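Two months with the Kolance hand grippers

2025-11-07

I promised in July to write something about the Kolance kit after we had used it properly, so I am keeping the promise now, a bit late.

The kit is a pair of hand-held grippers. You carry them like tools, do the ordinary task with them, and the recordings are used afterwards to teach a robot arm. We rented ours through Terbridge for the Ventura project. They delivered in two boxes and everything was inside except the spare jaw rubber, which I had to ask for twice.

What I like most is the jaws. They close to a clean point and the rubber holds a thin cup without squeezing it to death. Setting up takes me 2 minutes when the markers are clean. Fingerprints on a marker cost much more time than that, so please wipe them.

The weight is my main complaint. In the first hour you feel nothing, after lunch you feel your wrist. People with small hands suffered more, and the handle has only one size. The cable also likes to catch on sleeves. 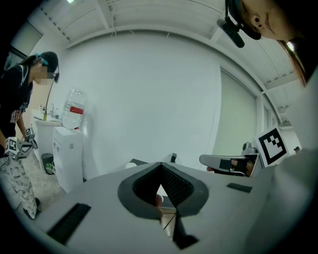
Grippers and headsets in use, with the marker cubes on the grippers.

We have now 1,461 recordings, of which 86 had to be thrown away. I consider this a good result for beginners. The software, Undent, is less nice. It exports well, but it forgets the folder every time you close it, and the manual is describing an older version.

Would I rent it again? Yes, for a small team. For one person alone I would first ask Terbridge if they can lend a single gripper for a week, because the price for the pair is not small.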